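Search posts
Search
Top Latest People

Spent the afternoon at the Ponerholm open day in Grerkstead. Notes follow in the order I wrote them down, lightly tidied. Mostly about hand-held grippers and how people are taught to use them. 1/

The Ponerholm people collect demonstrations by hand. A person holds the gripper, does the job, and the recording goes off to train an arm later. No arm on show until the last half hour. Several visitors left before that, which was a pity. 2/

Welcome talk from Hjørdis Torvik, who runs the collection side. Short and useful. Her figure for the past month: 761 demonstrations recorded, 168 thrown out on review. She put the reject numbers on the same slide as the total. 3/

Main reasons for rejection, as she listed them: the operator moves too fast at the moment of contact, the free hand gets in front of the camera, or the task ends before the object has been let go cleanly. The last one is the hardest to train out of people. 4/

I asked whether the rejects get kept. They do, in a separate store, labelled by fault. Someone behind me asked whether failures are used for training. Answer: not at present. 5/

Short session on jaw pads next. Ribbed pads grip well on rims and handles and less well on anything flat and polished. They wear on the leading edge first. The bench had a tray of used ones sorted by age and you could pick them up. Worth the trip for that alone. 6/

Pad change is two minutes if the screws behave. Ours did not. Blair Pringle, who was doing the bench demo, went to fetch another driver and carried on talking from across the room. 7/

Calibration. Done at the start of every shift and again after any knock. You close the jaws fully, open them fully, then trace a marked square on a board. If the traced path drifts more than the limit, you repeat it. I asked what the limit was and got "tighter than last year". 8/

Cable handling got more time than I expected. Their rule is slack on the outside of the wrist and never across the work. Good rule. I broke it within a minute of being handed one. 9/

Weight: fine for a few minutes, noticeable after that. They cap a session at 75 minutes with a break in the middle. The handle angle matters more than the mass in my view. My wrist was bent the whole time and I would want that looked at before doing a full shift. 10/

Then the household tasks, which is what I had come for. Tableware on a dining table: plates, bowls, the usual. Plates are a good test. The rim is thin, the glaze is smooth, and in a stack there is very little room to get a lower pad underneath. 11/

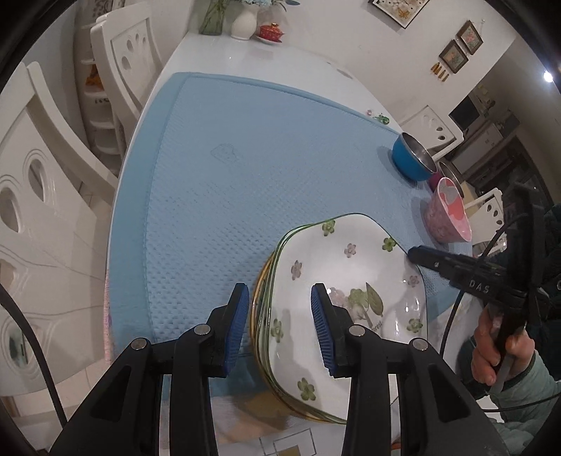

Pads open at the near rim of the plate stack, second gripper coming in from the right. 12/

The approach they teach for a stack: come in level with the rim, stop, close slowly, then lift the near edge a little before taking the full weight. The stop is deliberate. It gives a clear point in the recording where approach ends and grasp begins. 13/

A quilted mat is a fair choice of surface for this. A hard table top lets a plate skate away when you push at it, and a mat gives it something to sit into. The cost is that the mat itself can ruck up. I asked if they vary the surface. Yes, though less often than they would like. 14/

Two-handed work is harder to learn than I had assumed. The usual error is both hands arriving together and each correcting for the other. Blair's advice was to pick one as the lead and let the other wait. Improved my attempts from bad to passable. 15/

The arm demo used a policy trained on last season's recordings. It attempted 6 plate lifts. Four clean, one regrasp, one stopped by the operator. Slow, but the motion before contact was steady and it paused where the human demonstrators pause. 16/

Question from the floor about whether any of this carries over to other kitchens. Torvik said they test in rooms the system has not been trained in and the results drop. She did not give a number for the drop. I would have liked one. 17/

Things I would still like to know: how much two operators differ on the same task, whether pad wear shows up in the data, and who decides that a demonstration is good enough when the reviewers disagree. 18/

Next open day is in January. Booking through the Ponerholm front desk - places go quickly, and the bench session is capped. Wear something with close-fitting cuffs. End. 19/19

Last updated: January, 18:40

Related posts
Urquhart wrist mount, notes after a month of use
Lovix pad material: wear on glazed ceramics
Grerkstead workshop list, spring
Reading a reject log without losing the will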